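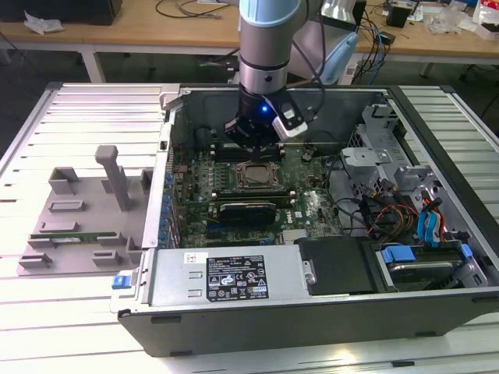
Issue 8, page 3

Notes from the Londstead electronics bench

Hello again, and thank you to everyone who wrote in after the June issue (I am still working through the letters, so do bear with me!). Most of you wanted to know about the Mallonine board and why it goes quiet as soon as a sketch has been loaded, so I sat down with mine over a pot of tea and had a proper look.

The serial speed is the first thing to check. The board leaves the shop set to 9600, and plenty of the older Brusport sketches ask for something else altogether, in which case you get a screen full of nonsense or nothing whatever. Change the number in the monitor window to match the one in your sketch, press reset, and wait 2000 milliseconds before you send anything. 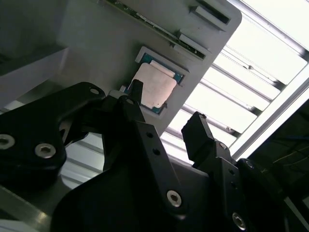

Powering it from a battery

Several of you are running the board from a battery pack in the shed or the greenhouse, which I think is lovely. Do move the little jumper by the power socket across to EXT first, and take the USB lead out while you do it. I forgot, twice. 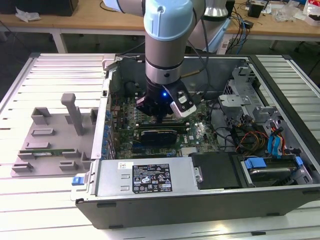
Lopes sensor kits

The new batch is in, part number 2136, and the leads are a good bit longer this time. Drop me a line if you would like one put by.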